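Appel à participants : les heures de simulateur font-elles vraiment de meilleurs conducteurs ?

Kestico, bureau d'études indépendant – Appel n° 3168, publié le 6 juillet 2019

On lit partout que la course sur simulateur affûte les réflexes, apprend à regarder loin et rend plus calme au volant de sa propre voiture. Nous aimerions savoir d'où sort cette certitude. L'an dernier, nous avons dépouillé 319 réponses à un questionnaire diffusé sur des forums de passionnés : une large majorité des répondants estimaient conduire mieux depuis qu'ils s'étaient équipés. Presque tous estimaient aussi conduire mieux que la moyenne, ce qui nous a rendus prudents. Un questionnaire où chacun se note lui-même ne prouve pas grand-chose, et le nôtre ne fait pas exception.

Nous recrutons donc des personnes prêtes à être observées sur une vraie route, avec un vrai moniteur qui ne saura pas si elles ont passé leurs soirées en piste virtuelle ou devant la télévision.

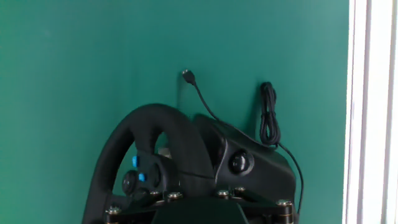 Qui cherchons-nous ?

Des conducteurs et conductrices titulaires du permis B, qui prennent leur voiture au moins une fois par semaine. Il nous faut deux groupes : des habitués du simulateur, et des gens qui n'y ont jamais touché et n'en éprouvent aucune envie. Le second groupe est le plus difficile à remplir. Si votre conjoint, votre sœur ou votre voisin lève les yeux au ciel quand vous parlez de temps au tour, transmettez-lui cette annonce.

Ne peuvent pas s'inscrire : les moniteurs d'auto-école, les pilotes licenciés, les salariés d'un fabricant ou d'un revendeur de matériel. Les vidéastes qui reçoivent du matériel en prêt non plus, même s'ils nous assurent que cela n'influence en rien leur avis.

Ce que nous vous demandons

Quatre séances à notre centre de Jirton, puis un parcours sur route ouverte au départ de Darlow. Chaque séance dure environ deux heures, questionnaires compris. Les habitués garderont leurs réglages s'ils y tiennent ; les autres auront les réglages d'origine et une explication courte. Nous relevons les distances de freinage, les contrôles dans les rétroviseurs et le respect des distances de sécurité.
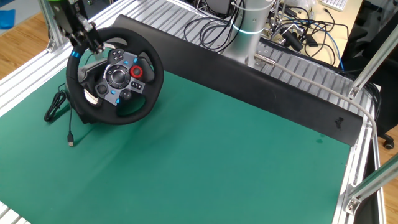 Le temps au tour ne nous intéresse pas. Il mesure surtout l'habitude d'un circuit, et nous n'avons encore vu personne chercher la corde sur le périphérique. Même réserve pour le matériel : un volant plus cher donne peut-être plus de plaisir, mais nous attendons toujours une étude sérieuse montrant qu'il fait freiner plus tôt devant un passage piéton. Si vous en connaissez une, joignez la référence à votre candidature, nous la lirons.

Le parcours sur route se fait dans une voiture à double commande, assurée par nos soins. Il est répété après six mois, en décembre pour les premiers inscrits. C'est long, et les études de ce genre perdent beaucoup de monde en chemin. Merci de ne pas vous inscrire si vous savez déjà que vous ne reviendrez pas.

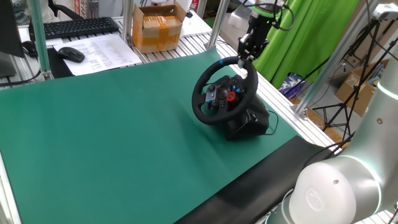
Volant sur sa base noire, commandes au centre.

Indemnisation et données

Les frais de déplacement sont remboursés sur justificatif. Un forfait est versé à la fin de la dernière étape, pas avant. Vos résultats individuels vous seront remis si vous le souhaitez, y compris s'ils sont vexants. Ils ne seront transmis ni à votre assureur ni à un fabricant.

Le projet est financé en partie par la fondation Shabalala, qui n'a pas de droit de regard sur les conclusions. Vous avez raison de vous méfier de ce genre de phrase : la convention peut être consultée sur place ou envoyée sur demande.

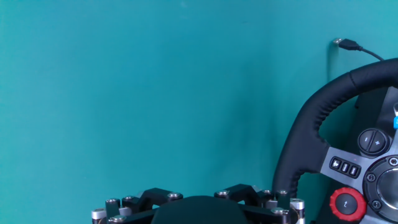 Volant gainé de noir et connecteur USB-A.

Pour participer

Envoyez un courrier ou un message à Marietjie Baloyi, responsable du recrutement chez Kestico, en rappelant le numéro de l'appel. Indiquez votre âge, l'année de votre permis, vos kilomètres annuels et, le cas échéant, vos heures de simulateur par semaine (les vraies). Une réponse vous sera adressée dans tous les cas, même négative.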